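3.2 Basket and table surface

The Flivcombe study compared ways of setting a shopping basket down on a hard, glossy top. The basket was grey plastic with perforated sides and a solid floor. The table was round, with a white marble top. Each placement was repeated five times, and the top was wiped between sets. 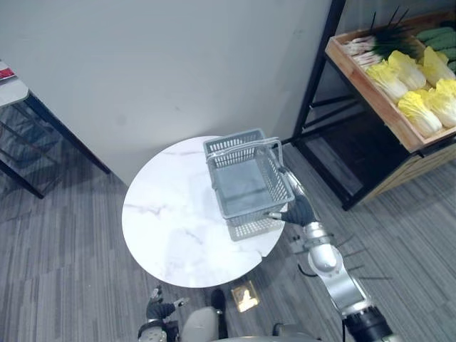 Donnie Gillies asked whether a solid floor would slide more easily than a ribbed one, and suggested loading the basket to 2 kg before repeating the sets. The loaded sets were done in August. Slip was measured from a tape mark to the nearest corner. The largest value was 9 mm, with the handle left upright. Results are in Table 5.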